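Door closers: what changes in June

Following the spring round of checks at Nindness and Ciltholm, the buildings team is moving every internal fire door on both sites to a single model of overhead closer, the Nullari. The work starts on the ground floor at Nindness in June. This item sets out how the closers are to be set, what staff should report and how the new check sheet works.

A closer has three adjustments that matter. Closing speed governs the swing from fully open down to the last few degrees. Latching speed governs the final part of the swing, where the door has to overcome the latch and any seal. Spring strength sets the force behind both. On the old units these were often altered together, and a door that failed to latch was usually given more spring. The result was a door that latched but was too heavy for many people to open.

The order of work is now fixed. Check the hinges first. A dropped hinge will bring the leading edge into contact with the floor or the frame, and no closer setting will cure that. Next check the gap along the head and both sides, then the seals, then the latch and its keep. Only when all of these are sound should the closer be touched. Spring strength is set first and the two speeds afterwards, with the valves turned by no more than an eighth of a turn at a time. Valves must never be backed out past the face of the body, as the oil will leave with them.
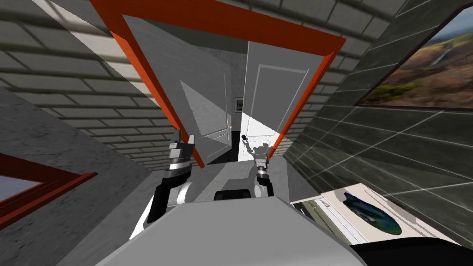

Temperature also has an effect. The oil in the older closers thickens in unheated lobbies, and a door set in warm weather may close too slowly in winter. The Nullari has a separate valve body that is less prone to this, but doors next to outside entrances will still be checked twice a year – once before the heating goes on and once after it goes off. All other doors stay on a yearly check.

Corridor doors that carry heavy foot traffic wear out faster than the age of the closer would suggest. For these we will log cycles. A small counter will be fitted to 12 doors across the two sites and read on the first Tuesday of each month. Any door showing more than 500 cycles a day will move to a check every 60 days. The counters record openings only.

Opening force will be measured with a push gauge held at right angles to the door face, 60 mm in from the leading edge. Take three readings and write down the highest. Readings taken at the handle spindle on the old sheets cannot be compared directly with the new ones, and should not be copied across.

Please report any door that slams, stops short of the latch, drags on the floor or shows oil on the closer body or arm. Give the door number from the label on the hinge edge. Wedges must not be used on fire doors, including during deliveries – where a door needs to stand open for long periods, ask for a hold-open device linked to the alarm.

Spare arms and fixing packs are held in the Witkowska store. We have ordered 250 fixing packs, which covers both sites. Old closers should be returned to the same store with the door number written on a tag. Questions about the check sheet go to Kacper Wysocka in the buildings office.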